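Write the Rule Down Before the Arm Moves

By Manouchehr Mohammadi

Most of the safety rules I have read for robot work were written for factories. They assume a fence, a gate with a switch on it, and a machine that does the same thing all shift. Those rules are good and I have no wish to loosen them. My complaint is that a lot of robot work now happens on tabletops, next to household appliances, with people standing within arm's reach, and the rules for that kind of work are mostly passed along by word of mouth.

I spent several years at Coltard, where we had a fenced cell and a thick binder. When I moved to the bench group at Tamport, the binder was a single page taped inside a cabinet door. It told us to wear safety glasses and to know where the stop button was. Both are fine instructions. Neither one says what to do about a microwave oven.

An appliance is a good test of a rulebook. It has a door that swings, buttons that start something, a power cord, and a glass window that will take a certain amount of pushing and no more. A person uses it without thinking. A robot has to be told how hard to press, and so does the person who is running the robot. If the lab has no written figure for that, every operator will use a different one.

I think a tabletop lab needs very few rules, but they should be written, dated and signed by whoever is in charge that day. I would start with power. Decide before the session if the appliance needs to be live. Often it does, for instance when the job is to set the timer and the display has to respond. In that case the cord should run along the back of the table, away from where the arms travel, and the person at the stop button should be able to reach the plug as well. If the job is only to open and close the door, leave the appliance unplugged. At Tamport we ran door sessions for most of one August with the oven plugged in and no reason for it.

Next is force. The grip and push limits should be set for the weakest part the arm is likely to touch, and on an oven I would take that to be the window. People set the limit for the handle or the button, because that is where the arm is supposed to go. Arms do not always go there. We lost 3 doors before we changed our practice, and each one was cracked by a gripper that was a little too far to the side and was still pushing.

Then there is the second arm. Two-arm setups are common now and I rarely see a rule about the one that isn't working. My own view is that it should have a named waiting position, clear of any door swing, with its fingers open and holding nothing. The operator should say out loud when it leaves that position. This sounds fussy until you have seen a door open into an arm that was supposed to be out of the way.

Some people at Odelard disagree with me about all this. Their argument is that small arms are weak and slow, that the worst likely result is a broken appliance, and that paperwork will drive students away. I take the last point seriously. A form with 400 lines on it will be ignored, and an ignored form is worse than a short one that gets read. But I do not accept that a broken appliance is a small matter. A cracked glass door has edges. A cord dragged off a table takes other things with it. And students who learn that rules are for bigger machines will carry that habit with them when they go to work on bigger machines.

There is also the question of records. If you collect robot sessions to train a model, you will end up with a great many of them, and you will want to know later which ones were run under which limits. The Hamada bench log handles this well. Each session gets one line with the power state, the force limit, the waiting position and the operator's initials. It takes less than a minute to fill in. When we adopted it we had 200 sessions on file that we could not sort, and we threw most of them out.

I would also ask that the log include one still from the start of contact, taken by the head camera. A written limit tells you what was intended. A still tells you where the grippers were when the work began, and it settles arguments quickly.

Left gripper on the oven door window, right gripper open beside the control panel, display at 0.

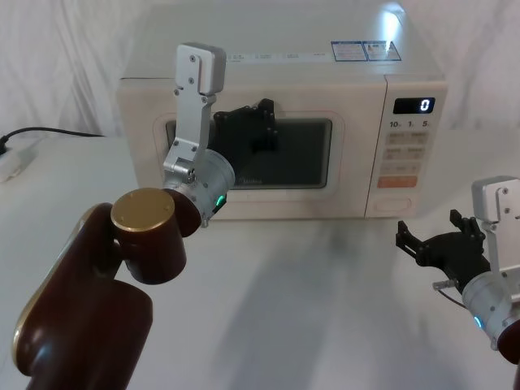 What I Would Ask of Other Labs

Put your bench rules on one page and post them where outsiders can read them. Include your force limits, even if you are not proud of them. Say who has the authority to stop a session, and make sure the newest person in the room is on that list. Review the page every time something breaks, and write the change in by hand if there is no time to print it. Ours has 8 corrections in pen at the moment, and I would rather hang that one on the wall than a clean copy with the old limits on it.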